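Two grippers and one old tower PC

June 3, 2025

I have had the Brito fingers on the left arm for long enough now to write something useful about them, so this is a comparison with the Plenico pair I was using before. Both are electric, both have two sides that close on a part, and both bolt to the same wrist plate once you have the adapter. The price gap between them is smaller than it used to be. I paid for both myself.

The job is taking apart desktop computers. I started on it in October, after the recycling place in Naltville let me have a stack of old towers for nothing. A tower is a good test because the parts are so different from each other. A hard drive is heavy and has flat sides. An expansion card is thin and has things soldered on it that you would like to leave alone. A cable does what it wants.

The Plenico gripper has flat parallel jaws with a stroke of 155 mm. That sounds like plenty and it is, for drives. It takes hold of a drive in its caddy, squares it up and pulls it out straight. I ran the drive removal 11 times with each gripper, putting the drive back by hand in between. Plenico managed all 11. Brito dropped it on 2 of them, both times when the fingers had closed on the caddy a little off centre and the drive tipped as it came clear of the cage.

So if drives were all I cared about I would have stopped there.

Cards went the other way. The flat jaws need room on both sides of whatever they are holding, and inside a case there often isn't any. With a card in the next slot along, I could not get Plenico in at all without removing the neighbour first, and sometimes the neighbour had the same problem. The Brito fingers are narrow at the tips and bend as they close, so they can go down beside a card and come in at an angle. I set the force low and raised it until the card stopped slipping. The setting that worked is saved as its own grip in the controller, along with one for drives and one for loose brackets.

Cables defeat both. I still unplug those by hand before I start, or most of them. Prodromos Panagiotou wrote to me after the last post to say he uses a small hook held in the jaws and drags the plug back by its shoulder. I printed one and it broke. I will try again with a thicker one.

The controller is the Plelluvent box I wrote about before. It talks to both arms over one cable and I have no complaints about the speed. The menus are another matter. Changing the gripper type means going into the tool page, choosing the new one, saving, leaving the page and going back in to check that it has saved. Twice it hadn't. The weight of the tool has to be typed in separately, and if you forget, the arm sags a little when you switch to hand guiding. I keep the figures on a piece of tape on the lid.

Where the second arm goes took more fiddling than the grippers did. I first had both arms on the same side and they got in each other's way over the power supply. With one at the left and one coming in from behind the case, they can both reach the middle of the board, and the left one has a clear run down to the parts tray. 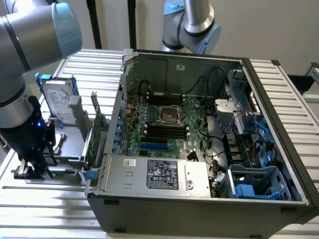
Left arm at the parts tray, with a drive, a bracket and a card stood up beside the open case.

The processor socket needs its own post. Working the latch levers with a gripper is slow and I don't yet trust either pair of fingers that close to the pins.

For now Brito stays on the left arm. The drops bother me, and I have ordered the softer pads to see if they help with the caddies. Plenico has gone back in its box with the adapter plate, which took me an evening to get off because I had used the wrong thread lock. If you are fitting one of these plates, use the weak stuff.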